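Eine Robotervorführung am Tag der offenen Tür vorbereiten: das Zahlenpuzzle

Im Juni hatten wir in Draltville wieder den Tag der offenen Tür, und ich durfte zum zweiten Mal den Tisch mit dem Zahlenpuzzle betreuen. Weil mehrere Leser mich nach dem Ablauf gefragt haben, schreibe ich ihn hier auf. Man braucht einen Roboter mit zwei Armen und Parallelgreifern, ein Puzzle für Kinder und etwas Geduld.

Was Sie vorher erledigen sollten

Den Tisch am Tag davor aufstellen und nicht mehr verschieben. Bei uns hat am Dienstag jemand den Tisch um eine Handbreite gerückt, und wir mussten die Kalibrierung der Kameras am Abend noch einmal machen. Kleben Sie die Stellung der Tischbeine mit Band am Boden ab.

Das Puzzle auswählen. Gut geeignet sind Teile, die flach sind und deutliche Zahlen haben. Ein gebrauchtes Puzzle ist kein Nachteil, solange die Teile noch leicht in ihre Plätze gehen. Neue Teile klemmen oft, und der Greifer drückt dann zu stark. Unseres kommt aus dem Kindergarten in Rornville und hat mit Versand nichts gekostet.

Die Greifkraft einstellen. Beginnen Sie niedrig und erhöhen Sie in kleinen Schritten. In unserer Steuerung Nikik steht der Wert am Anfang auf 1.000, das ist für ein dünnes Teil viel zu viel. Wir arbeiten mit 200. Bei 700 sprang das Teil weg, sobald die Finger es an der Kante fassten.

Der Ablauf am Tisch

1. Das Puzzle wird in die Mitte gelegt, so dass beide Arme es erreichen können. Es muss nicht gerade liegen.

2. Nehmen Sie höchstens 3 Teile heraus und legen Sie sie mit Abstand auf den Tisch. Wenn die Teile zu nah beieinander sind, schiebt ein Finger beim Schließen das Nachbarteil mit.

3. Fahren Sie den Greifer offen über das Teil und warten Sie einen Moment. Die Besucher möchten sehen, welches Teil gemeint ist, und für Sie ist es die letzte Kontrolle der Richtung.

4. Erst dann absenken, schließen, ein wenig anheben und wieder warten.
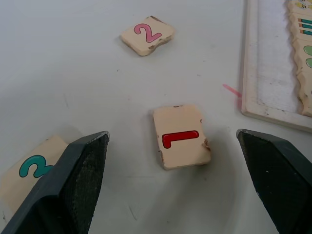
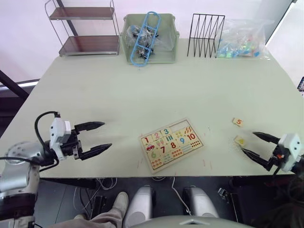

Lose Teile neben dem Puzzle, ein Greifer offen.

Algirdas Vanags schrieb mir dazu, dass er den dritten Schritt anders macht: Er lässt ein Kind die Zahl laut sagen und fährt den Arm erst danach los. So haben die Leute etwas zu tun, und die Pause wirkt nicht wie ein Fehler. Außerdem würde er immer mit der Eins anfangen, auch wenn ein anderes Teil bequemer liegt, weil die Kleinen sonst protestieren. Ich habe es am Nachmittag probiert und bleibe dabei.

5. Zum Einsetzen das Teil schräg ansetzen, mit einer Ecke zuerst, und dann langsam loslassen. Wenn es nicht hineingeht, zurück in die Höhe und noch einmal. Bitte nicht mit der Hand nachhelfen, solange der Arm unter Strom steht — auch nicht „nur ganz kurz“.

6. Nach jeder Runde die Arme in die Ruhestellung fahren und den Besuchern Zeit für Fragen geben.

Häufige Probleme

Der Greifer fasst daneben: Meistens ist es das Licht. Bei uns kam um 15 Uhr die Sonne auf die Tischplatte, und die Erkennung der hellen Teile wurde schlechter. Ein Vorhang hat geholfen.

Das Teil dreht sich beim Anheben: Es wurde zu weit am Rand gefasst. Öffnen Sie noch einmal und setzen Sie mehr zur Mitte an.

Die Kinder greifen auf den Tisch: Eine Linie am Boden genügt für die meisten. Für die anderen hatte Dzene, die Firma vom Nachbarstand, ein zweites Puzzle mitgebracht, das man selbst legen durfte. An diesem Tisch war am Ende mehr Betrieb als an meinem.

Die Einstellungen für Nikik kann ich auf Anfrage schicken, bitte mit Angabe der Version.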